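设备通讯·采购与预算栏
第二机械臂工位立项说明及下年度预算口径

本栏上期刊出设备清单初稿后,收到各组意见若干。现将修订后的口径整理如下,供各组在九月填报时对照。汇总由 Meenakshi Saxena 负责,技术参数由 Deepak Singhal 核对,报价文件存放在共享盘“工位二”目录下。

一、立项范围

本次申报的范围是一个完整工位,包括:协作机械臂一台,两指夹爪一套,腕部相机一只,固定机位相机及支架,铝型材台架,安装底板,线缆与供电,以及小件物料。控制柜沿用现有型号,不单列。软件授权按年计,列入运行费,不进设备费。

上年度的做法是只报机械臂本体,其余从耗材里零星支出,结果年底对账时台架、转接法兰和线缆分散在六张单据里,财务退回两次。今年要求一次报全。凡是工位投入使用前必须到位的东西,都写进同一份清单,单价再低也写。

二、末端与小件

末端预算最容易低估。夹爪本体有报价,指尖、转接环、紧固件和备用垫片往往没有。Rutilano 的夹爪报价单中,指尖按对计价,默认只带一对,交期与本体分开计算。建议随本体订购两对备用指尖,型号与首对一致,避免更换后重新标定夹持宽度。

小件物料包括木块、小球、带柄塑料圈等,用于抓取、放置和堆叠类任务。这类东西单价低,但规格必须固定。木块的边长、表面处理和公差应写入清单,不得只写“木块若干”。带柄的塑料圈要注明柄部厚度,夹持面太薄时指尖会打滑。

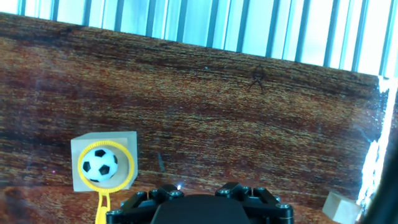 小件的补货周期也要提前算。去年春季补过一批木块,供应商换了料,颜色和重量都与前一批有差别,前后两批数据只能分开存放。今年的办法是按全年用量一次下单,同批次封存,领用登记。Jyoti Agarwal 已与供应商谈妥,按批次编号发货,最低起订量为 400 件,木块与球合并计算。

三、腕部相机

腕部相机的选型有两个限制:一是重量,二是走线。腕部每增加一点负载,末端的有效载荷就相应减少,这一项在厂家样本上通常不扣除,须自行核算。请各组按“夹爪加转接件加相机加支架加线缆”合计,再与机械臂额定负载比较,留出余量后填表。本工位的末端总重上限定为 572 克,指尖更换时重新称量一次,结果记入工位档案。

平面卡片类物料另作说明。印有图案的卡片成本低,更换快,可以和实物小件混用,但对照明要求较高。光滑台面容易产生反光,图案识别受影响的程度与光源角度有关。台面覆材的选择应与照明方案一并考虑,不要分两次采购。 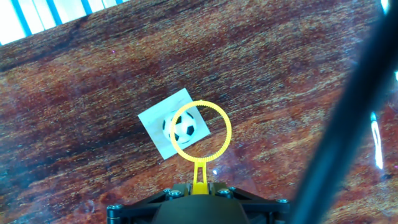 Bimla Yadav 来信提出,台面覆材不宜列入设备费。她的理由是覆材会磨损,一年内至少更换一次,按设备入账后报废手续繁琐,不如全部走耗材。她还建议同时采购哑光与亮面两种,亮面保留,用于测试反光条件下的识别效果,哑光用于日常作业。

此意见已部分采纳。首张覆材随工位一并入设备费,作为台架配套件,后续更换走耗材。哑光与亮面各备一种的建议写入清单备注栏,数量由各组自定。覆材裁切尺寸须大于台面净尺寸,边缘用压条固定,压条计入台架附件。以往单靠胶带固定,边角翘起后影响标定板放置,这一条请各组照办。

四、台架与走线

台架采用铝型材,面板为平行槽条,便于移动夹具和支架。Brellside 与 Pant 两家均可供货。Brellside 按米计价,含切割,不含连接件;Pant 按套计价,含连接件与地脚,不含立柱。两家报价不能直接比较,须先折算成同一套图纸下的总价。折算表由 Deepak Singhal 提供,各组不要自行另做。

立柱用于安装固定机位相机,数量按视角需求确定。立柱与台架应刚性连接,不得落在地面上单独立杆,否则台架受到碰撞后相机位姿与台面之间的关系会改变,需要重新标定。标定一次占用工位半天,这项时间成本应在排期中体现。

线缆是去年超支最多的一项。腕部线缆须留出足够的弯曲余量,同时不能垂落到作业面以内。清单中应分别列出:电源线,相机数据线,夹爪控制线,扎带与线缆护套,接插件备件。数据线按长度选型,超过标称长度的线不得用转接头拼接。相机数据线另备两根,单独封装,不与日常用线混放。

操作位也要计入占地。键盘、显示器和手持操作装置都需要固定位置,不能临时摆放在机械臂可达范围内。平面图上请用虚线标出机械臂最大工作半径,操作位和物料箱画在虚线以外。若场地不允许,须在清单后附一页说明,写明采用何种限位设置。

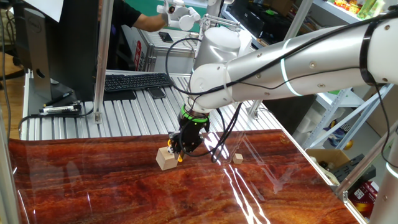 机械臂夹持浅色木块作业,后方铝型材平台上放有键盘。

五、报价与时间

目前收到三家的书面报价。Muller 报的是整机方案,含安装和首次培训,不含腕部相机;Rutilano 只报末端;Brellside 只报台架。Pant 的台架报价尚未盖章,暂不计入比较。整机方案单价偏高,优点是责任界面清楚,出现通讯故障时不必在两家供应商之间来回确认。分项采购总价较低,但集成工时由本组承担。

集成工时按 140 小时估列,内容包括机械安装、走线、相机标定、夹爪通讯调试、限位设置和验收测试。这个数字取自第一工位的工时记录,已扣除因缺件造成的等待。各组若选择分项采购,应将这部分工时按内部费率折算,加到总价中,再与整机方案比较。只比较采购价的表格一律退回。

Habibur Amarasinghe 负责第一工位的日常运行,他在核对清单时补了两条。第一,夹爪与腕部法兰之间的转接环须确认螺孔分布,不同批次的法兰存在定位销差异,订货前要索取图纸,不能凭型号推断。第二,机械臂底板的安装孔应在台架下料前确定,后期在型材上加孔会削弱局部刚度,也无法退换。两条均已写入技术附件。

六、验收

验收分静态和动态两部分。静态部分核对数量、型号、序列号、线缆长度和紧固件。动态部分以小件任务为准,包括夹取木块并放置到指定位置,夹取带柄塑料圈并保持姿态,以及在木块上放置小球。每项任务的重复次数、起始位姿和允许偏差见技术附件,供应商须在报价阶段书面确认能够配合。
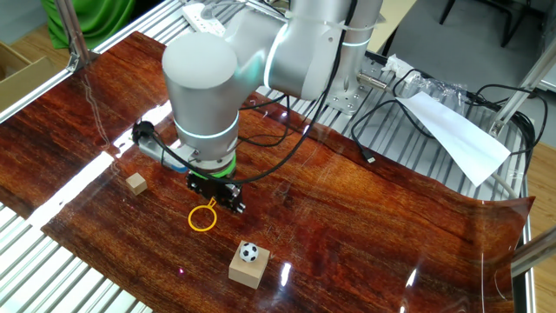 动态验收期间,腕部相机和固定机位相机须同步记录,时间戳统一取自控制主机。记录文件保留到质保期结束。若某项任务未通过,先排查指尖和线缆,再排查标定,最后排查本体,排查顺序及结果逐项填入验收单。未经排查直接要求更换本体的,供应商有权不予受理,这一条已写进合同草稿,请各组知悉。

尾款比例仍在商谈。现行草稿为到货付一部分,静态验收付一部分,动态验收通过后付清。Muller 希望将后两笔合并,尚未答复。

七、填报要求

各组填报表格使用新版模板,旧版缺少“末端总重”和“集成工时”两栏,提交后系统不予接收。单价填含税价,运费单列。进口件注明预计交期,不得填写“现货”而不附供应商书面说明。备件与主件分行填写,备件一栏注明是否与主件同批次。

表格请于周一下班前交至 Meenakshi Saxena。场地平面图可以晚一周提交,但台架尺寸必须随表格一并给出。对台架折算表有疑问的,直接联系 Deepak Singhal;小件规格和批次编号的问题,联系 Jyoti Agarwal。下期本栏刊登三家报价的折算对照表,以及照明方案的初步选型。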